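Zinel packing floor – staff FAQ on the new arms
Updated 2024-10-18

Is my job going?
No. No cuts tied to this. The 102 people on the Korkum site stay on their current contracts, hours the same. Some duties change, see below.

When do the arms start?
Two lines first, then the rest. Training began in August, if you missed it ask your shift lead for a slot. Takes 7 hours, paid.

What will they do?
Pick and place for gift baskets. Produce, small items, anything that fits the gripper. Ribbons, cards and final check stay with people.

Why are we practicing with toy food?
Doesnt bruise, doesn't go off. Each arm does 500 practice picks before it gets near a real order. Eggplant and banana are in the practice set, baskets are lined like the ones we ship. 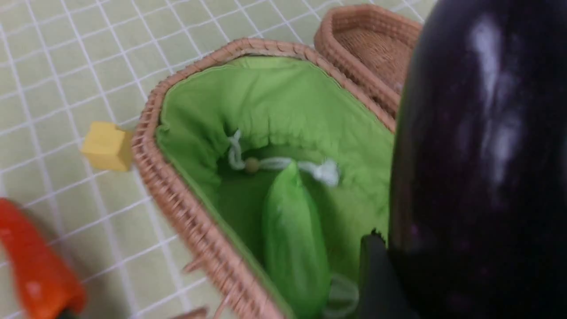 Practice table, green check cloth.
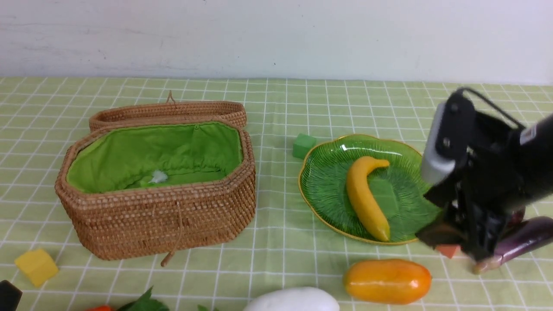 Can I stop an arm?
Yes. Anyone can, any time, no permission needed. Red button, then tell the lead. You won't be written up for it – even if it was nothing.

Is it recording me?
Cameras are for the picking. Footage is not used for reviews or time keeping. The full policy is on the Agbeko board by the lockers.

Who do I call if one jams?
Extension 199. Dont reach in, wait for the light to go off.

Will pay change?
Line minders get the higher rate from there first shift. Everyone else same as now.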